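Unit 4: Planning an Equipment Purchase for Automated Specimen Handling
Course handout, Laboratory Operations and Budgeting
Prepared by Nidia Huaranga and Renato Farías

4.1 Purpose of this unit

Students will prepare a purchase plan for one robotic handling station in a mid-sized natural history collection. The plan is submitted in October and counts toward the final grade.

4.2 Simulate before requesting quotes

A department should not ask for quotes until the handling task has been modeled. Simulation costs staff time, but it shows which gripper sizes and finger shapes deserve a price request. The model should include the objects that will share the work surface with the specimen, including hand tools. A test on a bare surface will usually understate the clearance required.
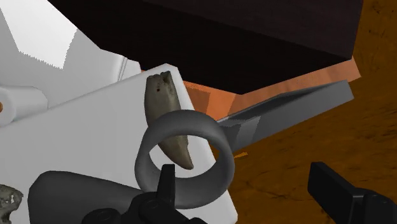
Figure 4.1. Simulated workspace: two-finger gripper at a gray ring with a handle-like body, fossil tooth behind.

When reviewing a rendered view such as Figure 4.1, record the following:

Clearance between each finger and the nearest fragile item.
Whether any part of the specimen is hidden from the camera view.
The width and shape of the finger pads.

These notes become the technical section of the quote request. Suppliers respond more precisely to a stated clearance than to a general phrase such as "delicate objects."

4.3 Building the budget

The purchase price of the arm is one line among several. For the class exercise, assume the following:

Spare finger pads and fittings: $3000
Operator training: 16 hours per operator
Warranty period: 12 months from delivery

Training hours must be charged at the full staff rate. Service after the warranty period is a recurring cost and belongs in the operating budget — a plan that places it under capital will be returned for correction.

4.4 Comparing suppliers

Use the sample quotes from Tralum and Kohlhase in the course packet. Score each against the technical section first and open the price sheet second. Where a quote omits shipping or installation, write to the supplier for the figure and do not estimate it.

4.5 Reading and submission

Read the case study by Estrella Quintero, beginning on page 71 of the packet. Questions on the cost tables should be directed to Leandro Olivares. Plans are limited to five pages, excluding quotes.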